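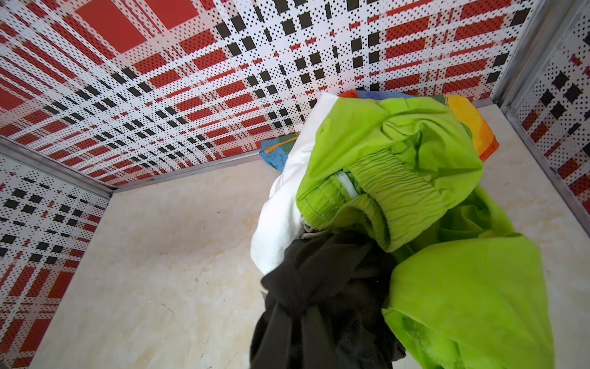 PRELTDEN, May

Flotside_Manipulation wrote:
The Flotside group submits the following result for comment before the report is closed. The question was whether a robot can decide where to take hold of a garment in a mixed pile using the wrist view alone. Earlier work in our group relied on the fixed view for this decision and used the wrist view only for the final approach.

We recorded 2,257 picks by remote operation and trained two policies on them. The first receives both views. The second receives only the wrist views. Each policy was then given 400 test picks on piles it had not seen. A pick counted as a success if exactly one garment left the pile and stayed in the gripper for the full lift.

The wrist-only policy did as well as the two-view policy on thick, dull fabric and did better on thin, shiny fabric. It did worse whenever the pile sat close to a wall. The patterned wall panels were kept in place for all recording and all testing.

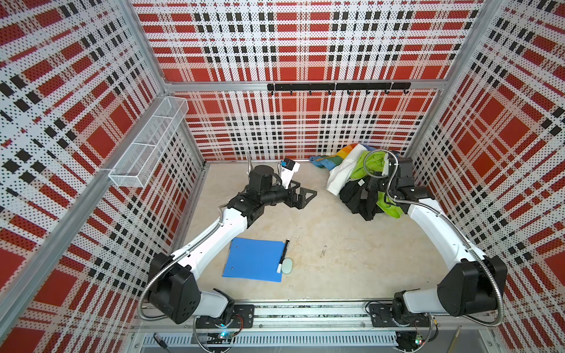
Fixed view of the cell, with the right gripper in the pile.

Nyitrai_Methods wrote:
Thank you for posting this ahead of the report. We have two concerns.

The first is the wall pattern. Red, white and black plaid is a very strong cue. A policy can learn where it is in the cell from the walls and pay little attention to the cloth. Unless some of the test picks were run against plain panels, we do not believe the result can be stated as broadly as it is above.

The second is the scoring rule. A pick that brings up two garments and then drops one is a failure under your rule, while many users would accept it. We would ask for both scores to be reported.

Flotside_Manipulation wrote:
The point about plain panels is fair, and no plain-panel test was run. We do not agree that the walls explain the result. If the policy were reading its position from the walls, we would expect it to do best near them, and it did worst there.

On scoring, the strict rule was chosen for a reason. Garments in a pile wrap around one another, and the moment that matters is early in the lift, when the cloth between the fingers begins to gather.
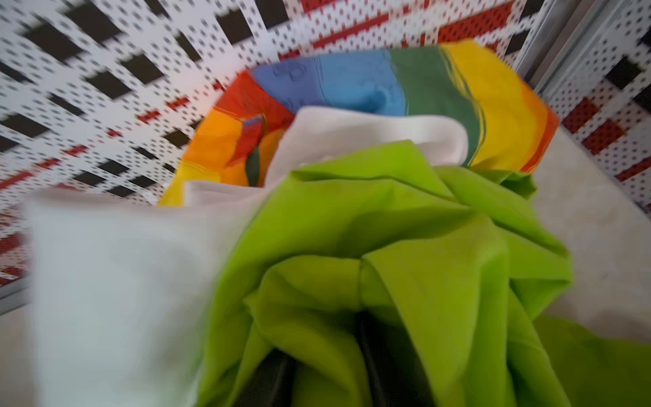
A policy that notices a second fabric coming along at that stage can open and try again. The looser score hides whether it did so. We will report both, with the strict score first.

Alero_Bench wrote:
We run a similar two-arm setup and read the wall finding differently. Near a wall the approach angles are limited, and the operators in the recordings would have had the same trouble. How many of the recorded picks began with the pile against a wall? If it was only around 400, the drop may come from thin data and have nothing to do with vision.

We would also like to know whether small items were left on the floor during testing. A folder or a marker changes what the fixed view has to sort out and may never enter the wrist view at all — that alone could favor the wrist-only policy.

Flotside_Manipulation wrote:
We do not have the count by pile position at hand. It will be added to the appendix. Small items were left on the floor in some test picks and not in others, and the log does not separate them. We accept this as a gap in the method. 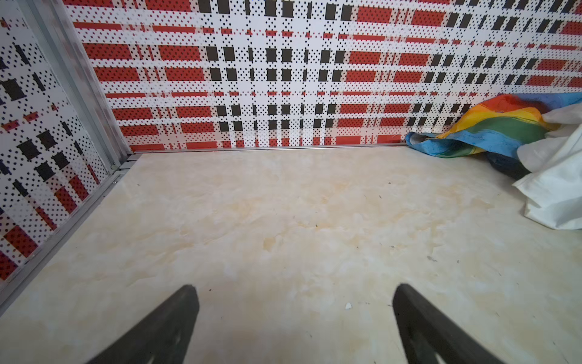

Wrist view with the fingers over open floor, cloth against the rear wall.

Nyitrai_Methods wrote:
With the log in that state, we would hold the claim about thin fabric until the picks can be sorted. Our request for a plain-panel test stands.

Alero_Bench wrote:
We disagree with Nyitrai on holding the claim. It should go out with the gap stated next to it. We can offer bench time on Tuesday if plain panels are wanted.

Contact the moderators | Copyright Preltden Robotics Forum | Back to top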